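Team Dinow: Final Project Report
Cloth Handling with One Arm
Sunday, January 20, 2019

Where we ended up

I'll start with the result, because the last three reports on the class page made me scroll for it. Our arm can pick up a flat piece of cloth by a corner, swing it over, and lay it down folded in half. It does this well enough that I stopped holding my breath, and badly enough that I still watched every single run. We logged 1620 pick attempts over the semester. In 123 of the last 1000, the cloth either slipped out or never got picked up at all. The first 620 we don't talk about much (okay, I'll talk about them a little further down).

The original proposal said we would fold a T-shirt. We did not fold a T-shirt. We never even got a T-shirt onto the mat, and looking back at the proposal I think we wrote it the night before it was due and it shows.

What we were trying to do

The Drokovby challenge gives every team in the class the same rule sheet and lets you pick a household job. Other teams went for stacking cups or sorting blocks, which are great jobs because cups and blocks keep their shape while you think. I wanted cloth. Cloth is different every time you put it down! You can drop the same piece from the same height ten times and get ten piles, and the arm has to find something to grab in every one of them.

We cut the job down into two parts. Part one was the pick: find a corner, close on it, lift without losing it. Part two was the lay: move across and let the loose end touch down first so the rest follows it. I did most of part one and the motion code for both. My two teammates did the corner finder and all the logging, and one of them rewrote my code for the lay after I went to bed on it one night. It was better in the morning.

Setup

We worked in the robotics room in Thaweesak Hall, on the floor area by the back wall. Thaweesak has nice big tables too but the arm bench was booked solid by the cup team, and I got used to working on my knees.

Our control program is called Vovis. The name was a typo that stuck. Vovis has three pieces: the corner finder, a planner that picks a path for the wrist, and a little script that writes everything to a file so we can argue about it later. The planner is the simplest one that worked. It goes up, over, and down, and the only clever part is that it slows way down for the last stretch.

Things that went wrong, in the order they hurt

Slipping. For the first few weeks we closed on the cloth right at the very tip of the corner, since that's where the corner finder pointed. There just isn't much fabric there. We moved the grab point in toward the middle of the cloth by a finger's width and the slips dropped so fast that I thought the logger had broken. I checked it twice.

Bunching. Moving the grab point in meant we sometimes scooped up a fold of cloth along with the corner, and then the whole thing came up like a crumpled napkin. The fix was to come in at a slant. It took me a full weekend to get the slant right and the final change in the code was one number.

The arm blocking its own view. This one was all me. I had planned the reach so that the upper part of the arm passed straight over the cloth, and for half of the motion the corner finder was looking at nothing but arm. We tried guessing where the corner had gone. We tried asking it to look again after every move, which made each attempt painfully slow. In the end we let it look once before the reach, and trusted it. If the cloth shifts in between, we miss. That accounts for a good chunk of the misses we still have.

Cables. I know every report says cables. I tripped on ours in the second week and pulled the arm's connection out in the middle of a run, and after that we had a rule that whoever was running the test had to stay seated. We never did get around to tidying them.

Swinging. If you move a hanging cloth fast it keeps going after you stop. I had the speed at the default for a long time and the loose end would flip up and land on itself. Slowing down the whole path fixed it but made me want to scream. Slowing down only the end of it was my teammate's idea and it's what we kept.

What I'd change

I would pick the cloth first and the job second. We tried four kinds of fabric before settling, and every time we switched I had to redo the grip settings. A thin slick one was hopeless. A stiff one was too easy and felt like cheating.

I would also write down why we changed things. Our log has every attempt in it, with the settings — and not a single note about what we were thinking. There is a stretch in there where the lift height goes up, down, and up again over three evenings, and I could not tell you the reason if you paid me.

What's next

In February the Drokovby teams get to show their projects to the intro class, and we're going to run the fold live, on the floor, with people standing all over the place. I'd like to have a second look added by then, somewhere in the middle of the reach, even if it costs us some speed. One teammate wants to try the T-shirt again. I said we'd see.
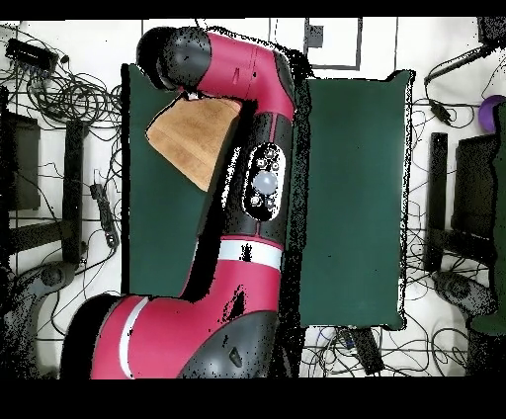
The lift is still my favorite part of the whole motion, and it's the part I've spent the most hours staring at. You get one corner to hold on to and everything else has to hang from it. With the tan cloth pinched up at the wrist like that, the rest drapes on a diagonal across the left side of the green mat, and those soft folds are what the lay has to deal with on the way down. It also shows my view problem pretty well, with all that red arm running up the middle. The grip settings for this fabric are in the Vovis folder if next year's team wants a head start, and the log is in there too, minus any explanation of the lift height.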